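Questions I keep getting about the Fesdale recordings

What do you do all day?

I drive the arms by hand, over and over, so Imar (our learning system) has something to copy. One go at one task is an episode, and we want 300 for every task before we train.
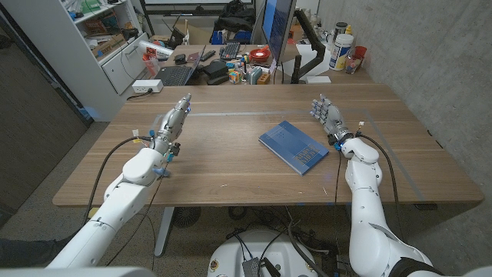

How do you pick the tasks?

Boring is good! We go for things people do at home without thinking, and flat objects are my least favourite. A hardback lying on a table, like the blue one between the two hands, gives the fingers very little to get under, so I'd start it at a different angle every time. Mugs are a holiday after that.

Do you keep the bad ones?

Yes, if I fumble and recover. If I drop it on the floor, no. Last Friday I binned 15 before lunch (sorry, Plinberg, I know you pay for the storage).

Why bother with wrist cameras?

The head view loses things behind the fingers. The wrist view tilts all over the place and picks up half the room, but Imar copes with it better than I do.

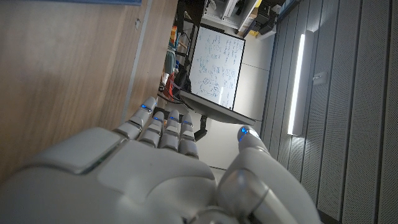 Wrist view, fingertip lights on.

Can I have the data?

Not yet. The Begović set comes out in May, more than 2000 episodes.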